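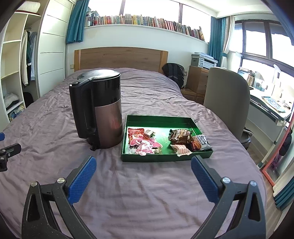

Kettle and snack tray on the bed, back room.

Reading time: 7 min

Thread: Kettle on the bed. Am I the unreasonable one?

**sallside_renter**

I rent out the spare room in my place in Sallside, mostly to people on short work stays. I've done it for 6 years. The room has a bed, a desk by the window, a long bookshelf up high and a little cabinet with my printer on it. What it has never had is anywhere to put a tray.

A friend who lets out a place in Fulport told me I should do a "welcome tray" with a kettle and snacks. Fine. I bought a green tray, put some packaged stuff on it, and stood the kettle next to it on the duvet to see how it looked. It looks okay. It also looks like something I'm going to regret. The tray is shallow, the duvet is lumpy, and I can picture somebody deciding the bed is where the kettle lives.

So two questions. Does anyone really book a room, or come back to one, over a kettle and a few snacks? And if you do have one, where does it go in a room this full?

**dutton_dave77**

I don't buy it. I travel for work and have stayed in more spare rooms than I'd like to add up. I have never once picked a room for the snacks. I pick it for the desk, the bed and whether the door shuts properly. You already have a desk. You're ahead.

**mugsandplugs**

Nice of you to speak for all travelers, Dave. I get in late a lot. A cup of something hot without walking through a stranger's kitchen in my socks is worth more to me than the desk.

**dutton_dave77**

The kettle, sure. I'll give you the kettle. I'm talking about the snacks. A wrapped pastry and a choco pie type thing is what I'd buy at a gas station and then feel bad about. Who is that for?

**mugsandplugs**

Me. It's for me.

**plainlinen**

Leaving the snack war aside, please don't let the kettle stay on the bed. I know you only put it there to look at it. But guests copy what they see. If they walk in and the kettle is standing on the duvet, they'll fill it and put it right back there. A duvet is not flat, and a full kettle is top-heavy. I had one go over on a bed two years ago. It was only lukewarm by then and I still had to replace the mattress pad and dry the mattress out for most of a week.

Also, that mauve will show a tea stain forever. Ask me how I know.

**sallside_renter**

Noted. It went back to the kitchen right after. I'm not leaving it there, I just had no other clear surface to try it on, and I guess that answers part of my own question.

**vlads_old_desk**

It answers all of it. Look at the desk. Books, papers, a lamp, a notebook. Then the cabinet has a printer on it. Every flat surface in there is already spoken for, and you're adding a thing that needs its own flat surface AND an outlet AND some space above it for steam. Whoever came up with welcome trays was thinking of hotel rooms with an empty dresser.

What is the printer doing in a rental room anyway? Has a guest ever used it?

**sallside_renter**

One guest. Boarding pass. I use it more than they do. It lives in there for lack of anywhere else.

**vlads_old_desk**

Then that's your kettle spot. Move the printer out, put the tray on the cabinet, done. You don't need to buy anything.

**halfpricehost**

Careful with that one. The cabinet looks like wood, and it's right by the end of the headboard. Steam next to wood, every morning, for years? I had a finish go cloudy and then start to lift. At least put something under the kettle and pull it forward when you boil. And look up before you plug it in. Steam under a shelf full of books is a bad idea, and from what I can see that shelf runs a long way along the wall.

**vlads_old_desk**

The shelf is way up under the window. A kettle boils for three minutes. The books will live.

**halfpricehost**

Three minutes times however many cups. You're not the one who had to sand a cabinet.

**dutton_dave77**

I see we've gone from "are snacks worth it" to furniture repair in under a page. Usual speed for this board.

**fulport_lets**

I do trays in all my rooms, so I'll put in a word for them, with a warning. People do like them. They mention them in reviews. What I can't tell you is that they change anything. I ran two rooms side by side for 7 months, one with a tray and one without, and couldn't see a difference in bookings. The tray room got nicer comments. That was it. I kept the trays because I like nice comments and they don't cost much. If you're hoping to raise your rate on it, forget it.

**sallside_renter**

This is the first reply that sounds like my own math. What do you spend per stay?

**fulport_lets**

Less than you'd think, as long as you keep it dull. Two tea bags, two coffee sticks, two wrapped things. The trouble starts when you get cute and want variety. Then you've got a closet full of half-empty boxes, and you eat them yourself. I can promise you that part.

**mugsandplugs**

Variety is the good part, though. The cartoon wrapper is the first thing I noticed! I'd open that before I'd even put my bag down.

**plainlinen**

I'd cut the tray down by half. It isn't that it looks bad, but several different wrappers in several different colors reads as "leftovers from the kid's lunchbox" to me. One kind of biscuit and one kind of candy looks like you meant it.

**mugsandplugs**

Hard disagree. Matching snacks look like a dentist's waiting room.

**plainlinen**

What dentist are you going to?

**crumbcount**

Nobody has brought up crumbs yet, so I will. Anything flaky gets eaten in bed. You can set up the prettiest little table in the world, and they'll carry the pastry to bed. I strip the beds in 28 rooms with one other person, and I can tell you what was on the tray from what's in the sheets. Pastry is the worst. Anything coated in chocolate is next, because it melts into the fabric. Hard candy is the best thing you can put out. Boring, lasts forever, no mess.

Also, if it's your own duvet and you wash it yourself, think hard about that before you think about anything else on this thread.

**sallside_renter**

I do wash it myself. It takes up the whole machine and comes out wrinkled no matter what I do, as you can probably tell.

**crumbcount**

Shake it hard before it goes on the line, and pull the corners. It'll still be wrinkled, but less. And lose the pastry.

**dutton_dave77**

So we're at a kettle and some hard candy. I would like it on record that I said to skip the snacks in the second post.

**vlads_old_desk**

You also said to skip the kettle.

**dutton_dave77**

I said I'd give you the kettle.

**halfpricehost**

What about a small folding stand? Luggage rack kind of thing with a board on top. You could put it at the foot of the bed.

**sallside_renter**

There's an office chair in the way already on the window side, and a tall mirror leaning past that. I've tripped on the chair base more than once myself. One more set of legs in there and I'll be paying somebody's dental bill.

**halfpricehost**

A leaning mirror would worry me a lot more than a kettle. Is it fixed to anything?

**sallside_renter**

It is not. It's been leaning there since I moved in and never budged.

**halfpricehost**

Fix it to the wall. Two brackets and ten minutes. I'd do that before I bought a single tea bag.

**fulport_lets**

Seconded. And before you choose a spot for the kettle, go find your outlets. I've watched people plan a whole corner and then run a cord across the walkway. If the only free outlet is at the desk, the kettle belongs at the desk and the books have to go somewhere else.

**sallside_renter**

Okay, I went and checked. There are two outlets by the cabinet, one used by the printer. The desk has one, used by the lamp. So Vlad's desk guy wins on the location. The printer is going to the hall closet this weekend. I'll put a cork mat under the tray and keep the kettle at the front edge. Pastry is out. The rest stays until it's eaten, probably by me.

I'm still not convinced it does anything for bookings. I'll give it until September and if I don't see one mention of it, the tray goes back to holding my mail.

**mugsandplugs**

Leave the cartoon one in.

**sallside_renter**

I'll leave the cartoon one in.

Thread viewed 1,762 times

Reader comments

**teaforone**: Came looking for kettle advice and ended up going upstairs to check my mirror. It was not fixed to anything either.

**no_frills_dutton**: The review thing is true. I get "lovely snacks!" and four stars because the parking was tight. I'd trade every biscuit for one more parking space.

**bedmaker_b**: Cork gets gross under a kettle. Use a plain ceramic tile, you can wipe it.

**halfpricehost**: Tile slides on wood. Put felt on the bottom if you go that way.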